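Skidon Countertop Dish Rack, Stainless Steel
Kitchen and Scullery > Draining and Drying > Racks
Item group: Open wire racks
Availability: In stock, ships from the Clitau warehouse

Overview

The Skidon countertop dish rack is intended for household kitchens, staff break rooms and small catering areas where dishes are washed by hand. It holds plates and bowls while they drain and may be left on the counter between washes. The open wire design allows air to reach the dishes from every side and leaves no closed corners in which water can collect.

The rack is supplied fully assembled. No tools are required. It may be used on any level, water-resistant surface, and a separate drip tray can be ordered for counters that do not slope toward a sink.

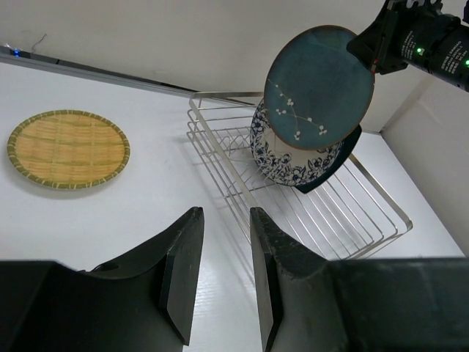
Stainless-steel wire rack holding ceramic dishes, with a round woven bamboo tray at left.

Materials and Finish

All rods are stainless steel and are polished after welding. The finish does not chip or peel. Light surface marks may develop with regular use and do not affect performance. Customers in coastal areas should rinse the rack with fresh water every week, as salt in the air can cause spotting on any grade of steel.

Care Instructions

Wash with warm water and mild dish soap. Dry with a soft cloth. Do not use steel wool, chlorine bleach or scouring powder. Hard water deposits can be removed with a solution of equal parts white vinegar and water, left on for 2 minutes and rinsed thoroughly. The rack is dishwasher safe.

Related Items

Jitpraphai bamboo trays are listed separately under Natural Fiber Goods. They should be wiped clean and dried in the open air, and should not be soaked. Nimarari drip trays are available in white and gray.

Ordering and Returns

Single racks may be ordered online. Institutional orders of 100 or more are handled by the Clitau sales office, which will provide a written quotation including freight. Unused items may be returned in their original packaging. Replacement feet are sold in packs of four under the accessories listing.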